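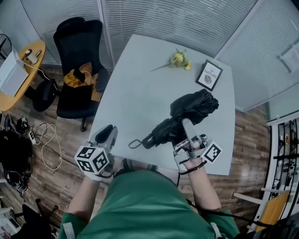
Umbrella tips I picked up at an open day

I went to the open day at Skenell in November expecting to look at machines and came home with a better way to put away an umbrella, so I am passing it along to all of you who have a hall closet like mine (you know who you are).

Vichien Suwannarat was showing visitors how a folding job gets taught with grippers strapped to the wrists. You do the chore yourself, only slowly, and with two stiff fingers where you used to have ten. I had a turn and was hopeless! But it does make you think about the order you do things in, and these are the notes I scribbled on the back of my parking ticket.

Lay the umbrella down on a table before you start. I have always done mine standing up in the doorway, twirling it around like a baton, and the fabric bunches every time.

Set it at a slant, with the handle toward you and off to one side. Your arms don't cross that way, and you can reach the whole canopy without getting up from your chair.

Press with one hand, smooth with the other. Start near the handle and work out toward the tips, one panel at a time. Vichien said 3 slow passes beat 20 quick ones, and I've found that to be true at home — my old black one has never looked so slim.

Pull each panel out flat before you wrap it, and wrap them all the same direction. Leave the strap for last.

Never put it away damp. I hang mine open over the bathtub overnight and fold it after breakfast.

The same slow pressing works nicely on rain ponchos and those slippery nylon shopping bags. I haven't tried it on a fitted sheet yet, but I mean to.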